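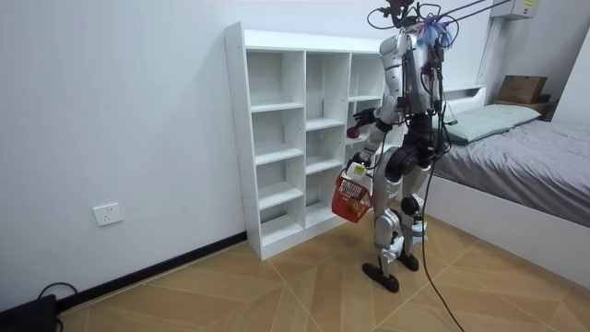
*Reading time: 2 minutes*

A robot does not know how to go shopping. It has motors, joints and cameras, and a computer that can send orders to all of them, but no idea what a shelf is for. A person has to show it. This page explains how.

## Two ways to show a robot

The first way is by hand. A person takes hold of the robot's arm and moves it through the job, while the computer writes down the angle of every joint. It works well for small arms on a table. It works less well for a robot with two arms and two legs, as a person has only two hands to push with.

The second way is by remote control. The person moves their own arms and fingers, and sensors measure those movements. The robot copies them. This is called **teleoperation**. "Tele" comes from a Greek word meaning "far off", although the person may be standing quite close. 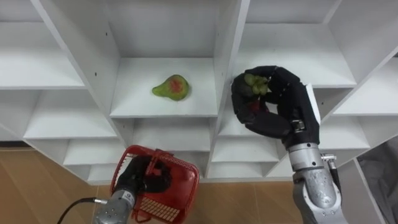
Fruit is a useful thing to practise with. A pear is wide at one end and narrow at the other. Grapes come in a bunch and squash easily. The fingers must close enough to hold the fruit and then stop – a robot hand can press too hard if it is told to.

## What gets saved

One go at a task, from start to finish, is called a **demonstration**. Three kinds of information are stored:

- what the cameras saw
- where each joint was
- what the person told the robot to do

All three are stamped with the time, so that they can be matched up later. Lionel Inskip, who runs the practice sessions for a project called Nerell, keeps a list of every demonstration. In November the list reached 1522. The target is 4000.

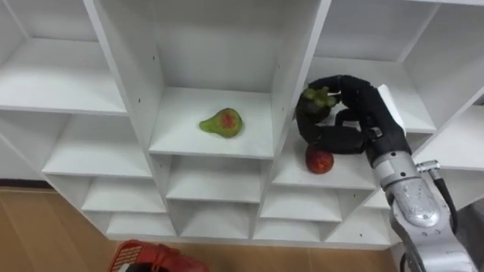 Round fruit can be picked up from above or from the side, and both ways should be shown. Its place on the shelf should change as well. If a plum were always in the same spot, the robot might learn the spot and ignore the plum.

## From copying to learning

A computer program then studies the demonstrations. It looks for links between what the cameras saw and what the arms did next. After training, the program is given a new camera picture and must choose the next movement by itself. Mistakes at this stage are normal. The team looks at where the program went wrong and records more demonstrations of that part.

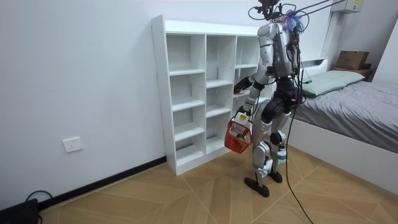

**Does the robot remember the person who taught it?**

The robot keeps numbers about movements and pictures from its cameras. It has no memory of a teacher in the way that you have.

## Words to know

**Joint:** a place where a robot can bend or turn.

**Sensor:** a part that measures something, such as light or movement.

**Training:** the stage when a program studies its demonstrations.

*Page last checked: 9/2/21*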